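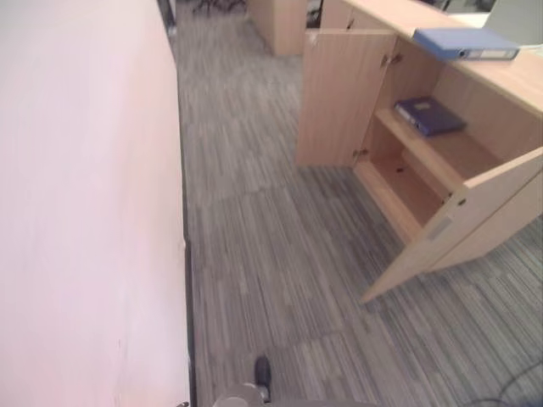 Fig. 1. Cabinet station, doors open, one binder on the shelf and one on the countertop.

Handout 2: Notes for the Mustunia visit

We meet at the Kragh entrance at 9:30. Bring this sheet and something to write with. Bags stay in the lobby.

The demonstration covers one job, putting binders away in an office cabinet. The job has these steps:

Drive up the aisle and stop at the cabinet
Open both doors
Pick up the binder from the countertop
Lay it flat on the shelf
Close the doors

Lader supplies the arm control software. Mutimon is the planner that picks the order of the steps. You read about both in week 2.

Things to watch for

Where the base stops. An open door takes up part of the aisle, and the base has to leave room for it.
How the gripper takes hold of a binder lying flat.
Whether the operator steps in, and at which step.

The host will hand out a log of 261 earlier runs. Keep your copy for the lab.

After the visit

Write 200 words on one step of the job. Say what the robot must sense before it can start that step. Due at the next lab, 100 points.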